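The Folding Table

When the swimming club at Sandura closed its laundry hatch for the last time, it was Amerley Osei who ended up with the kit, and with the keys, and with the job of deciding whether a machine could be trusted with any of it. She had folded for that club since she was a girl, standing on a crate beside her aunt, and she held firm views on shorts. Shorts, she used to say, were worse than shirts. A shirt at least has shoulders, and you can find your way about it.

So when she came in that August morning and saw the first bit of red on the grey cloth, she put her bag down slowly and didn't take her coat off.

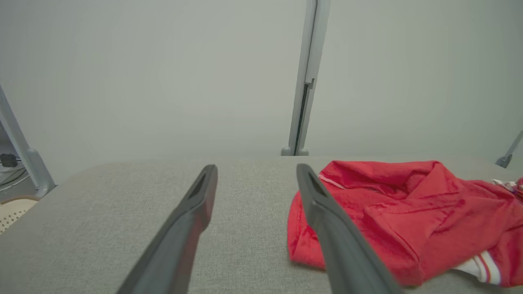
A short story by Marisol Barajas
Filed under: Fiction, Work and Home

"It's thinking," said Cirilo Ibarra, who had been up since five and had the hair to prove it.

"It's dithering," said Amerley. "I know dithering when I see it. My husband does it in front of the fridge."

The machine was called Bomix, after nothing in particular, and Cirilo was terribly fond of it. He had told her on the telephone that it had tried 3415 folds since the spring, and she had asked, quite kindly, how many of those she would have been willing to put in a drawer. There had been a long pause on the line, and then he had said 158, and she had liked him a good deal better after that. A man who would say 158 to a stranger was a man you could share a pot of tea with.

She pulled up a chair. She had meant to stay ten minutes (there was a bus, and fish to collect, and Floor Brouwer's little boy to be fetched at three) but there was something about watching a beginner that she had never been able to resist. Her aunt must have watched her in the same way, all those years ago, with the steam coming off the big press and the radio going, and never once leaned over to do it for her.

"Tell it to find the waist," she said. "Everything starts from the waist."

"It doesn't really take telling, not like that."

"Well, tell it anyway."

Cirilo typed something, perhaps only to please her, and they both sat forward.
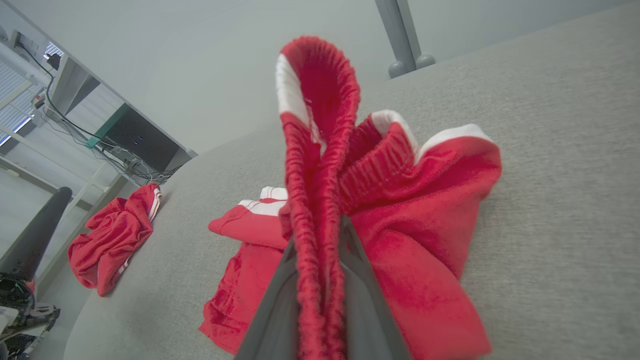

"There now," said Amerley softly, and found that she had hold of his sleeve.

It took eight minutes over that one pair, and she could have done the whole basket in the time and swept up after. The legs came out uneven. One corner stuck up like a dog's ear, and she had to sit on her hands to keep from smoothing it flat.

"Would you put it in a drawer?" Cirilo asked.

She thought about her aunt again, and about the crate, and about the first towel she had ever been allowed to carry through to the front by herself, which had come undone before she reached the door.

"The bottom drawer," she said, and took off her coat at last. "Let's see it do another."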